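小预算买机械臂做厨房杂物抓取，帮忙看看清单

版块：采购与预算
主题状态：普通

楼主 zeyu_lab
发表于 2/5/23

情况说一下。我们组做桌面抓取，对象主要是厨房里的东西，杯子、蔬果、餐具这一类。现在手上只有一台借来的臂，十月要还，所以今年必须自己买。经费批下来的数是 4,000，单位美元，含税含运费，超了要重新打报告，流程很慢，我不想走。

目前看的两家：

Jirkum 的六轴桌面臂，报价 2,758，带一个平行夹爪，控制器内置，线材另算。交期 21 天。
Lirner 的同级别产品，裸臂比 Jirkum 便宜，但是夹爪要单买，878，而且控制盒是外置的，占地方。

剩下的钱要覆盖：相机、支架、急停、桌面固定件、备用指尖、测试物品。电脑已经有了，不算在里面。

问题三个。一是 Jirkum 那个夹爪够不够用，二是备件应该留多少，三是相机要不要一步到位。有用过的请说说，谢谢。

2楼 老铁皮
Jirkum 用过一年多。臂本身没毛病，重复精度做桌面抓取足够。夹爪行程偏小，抓杯口可以，抓杯身要看杯子粗细。你先把要抓的东西里最粗的那个量一下，再去对规格书上的最大开口，留一点余量，别卡着数买。

备件我的意见是先买指尖，别的不急。指尖是消耗品，抓硬东西磨得很快。

3楼 半桶水
不同意楼上说别的不急。线材一定要备一套。我们那台停过两个星期，就是等一根线。原厂线从下单到收货比整机还慢，客服说缺货。两个星期里人都在，活干不了，这个钱比线贵多了。

4楼 老铁皮
回复 3楼：线的问题我没遇到过，可能跟走线方式有关。你们是不是把线贴着第二关节绑死了？那个位置来回弯，什么线都撑不久。

5楼 半桶水
回复 4楼：没有绑死，留了弧度的。反正备一套没多少钱，停工是真停工。

6楼 Boyang Lei
先说结论：我觉得你这个预算买 Jirkum 是对的，但是清单里有一项写得太轻，就是“测试物品”。

我做的东西跟你差不多。一开始也是随便从家里拿了几样，后来发现物品的组合对选型影响很大，应该在下单之前就摆出来看。我现在的台面大概是这个样子：
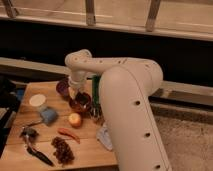
我这边的台面，夹爪正在杯子那里

列采购单的时候可以按抓取难度来分，我是这么分的：

杯子：从上面下去，对夹爪开口和手腕角度有要求。两个杯子离得近的时候，还要看指头张开以后会不会碰到旁边那个。
细长的东西：刀、辣椒这类，平放着，指尖要能贴近板面。指尖太厚的夹爪基本没法用。
扁的东西：盖子。平行夹爪抓盖子很难受，要么从边上抬，要么换吸盘。如果你的任务里有盖子，吸盘的钱要提前留出来。
小而散的：一堆深色的小颗粒，单颗抓对这个价位的夹爪来说不现实，我是当作干扰物放着的，不算抓取目标。
软的：海绵状的东西，力控差一点也能抓，拿来调程序正好。
反光和半透明的：打蛋器那种细金属丝，还有半透明的塑料，深度相机看这些经常缺一块。所以你第三个问题，相机，跟你放什么物品是连着的。

板子我用的是木头的，底下垫了防滑垫。这两样也写进预算里，别到时候自己掏钱。

7楼 zeyu_lab
回复 6楼：这个很有用，谢谢。盖子我们确实有，锅盖和罐子盖都有，我原来以为夹爪能对付。吸盘加上气源要多少？另外你这条臂是 Jirkum 吗？

8楼 Boyang Lei
回复 7楼：型号不方便说，单位采购有规定，你按自己的报价比就行。吸盘的话小型电动真空的那种，Aasen 有一款不用外接气源，装在法兰上就能用。价格你直接问他们，我买的时候是跟别的东西一起谈的，单价参考意义不大。

注意重量。夹爪和吸盘同时挂上去，末端负载要重新算，不要只看臂的标称负载，标称值一般不包括工具。

9楼 Skunby脑残粉
为什么没人提 Skunby。二手的 Skunby 4,000 以内完全能拿下，关节和刚性都比桌面臂高一档，用个五六年没问题。新手总喜欢买新的小臂，买完发现抖。

10楼 老铁皮
回复 9楼：二手工业臂我劝过不止一个人别买。臂是便宜，控制柜要供电条件，安全围栏要钱，搬运要钱，地面承重还要人来看。加起来早就超了。而且二手的没有发票或者发票开不全，他是走报销的。

11楼 Skunby脑残粉
回复 10楼：正规二手商都能开票。围栏那个看场地，速度限下来，做个风险评估，不一定要全围。

12楼 半桶水
回复 11楼：人要经常伸手进去摆杯子的，你让他旁边放一台工业臂？限速也不行，我们单位安全这关就过不了。

13楼 Skunby脑残粉
回复 12楼：那是你们单位。

14楼 Zeyu Yuan
（我是楼主，手机上登的是另一个号）

二手这条路我们走不了，设备处要求新品，有保修。Skunby 先不考虑，不过谢谢意见。

下午我重新算了一下。Jirkum 2,758 已经带夹爪，剩下 1,242。按大家说的，准备这样排：

必须买：急停、固定件、一套备用线材、两副指尖、木板和防滑垫。
想买：深度相机一台，中档。
看剩多少：Aasen 的吸盘。

Lirner 那边如果加上 878 的夹爪，总价和 Jirkum 差不了多少，还多一个外置控制盒，所以基本排除了。

15楼 路过的焊工
急停不要省。随机送的那种按钮手感不行，我建议单独买一个带自锁的，装在操作人顺手的那一侧。装之前先问清楚控制器的急停接口是单回路还是双回路，买错了要退。

16楼 Boyang Lei
回复 14楼：相机我建议往后放，排在吸盘后面。理由是你那台借来的臂要还到十月，配的相机是不是也能用到十月？如果能，就先用着，拿你自己的物品拍一批，看看深度缺失到什么程度，再决定买哪一档。现在买中档，很可能两头不靠：不透明的物品用便宜的就够，半透明的和细金属丝，中档的也未必看得清。

17楼 老铁皮
回复 16楼：相机晚买我不太赞成。借的相机跟借的臂是标定在一起的，新臂到了要重新标定，还的时候再来一次，等于干两遍。支架的高度和角度也是跟着相机定的，换一台相机，支架可能也要换。

18楼 Boyang Lei
回复 17楼：标定半天的事，做成脚本以后更快。买错一台相机就不是半天了。支架买可调的，别买定高的，两种情况都能用。

19楼 老铁皮
半天是你熟。新组第一次标定，一个星期能弄好算不错的。

20楼 zeyu_lab
两边都有道理。借来的那套相机我明天去问能不能单独延期，能延就按 Boyang 说的先拍一批，不能延就直接买中档。

还有一个小问题，指尖是买原厂的还是自己打印？我们有打印机，材料也有。

21楼 半桶水
原厂买一副当样，其余自己打。打的时候把固定孔的位置对好，抓硬杯子的那副贴一层硅胶皮，不然会滑。抓刀和辣椒那种平放的，指尖打薄一点，填充调高。

22楼 路过的焊工
刀记得把刃口处理掉，或者找把没开刃的。摆东西的人手总要伸进去。

23楼 zeyu_lab
收到，刀换成没开刃的，写进清单。Jirkum 那边明天让他们重新出一份报价，把线材加进去，出来了我更新在这一楼。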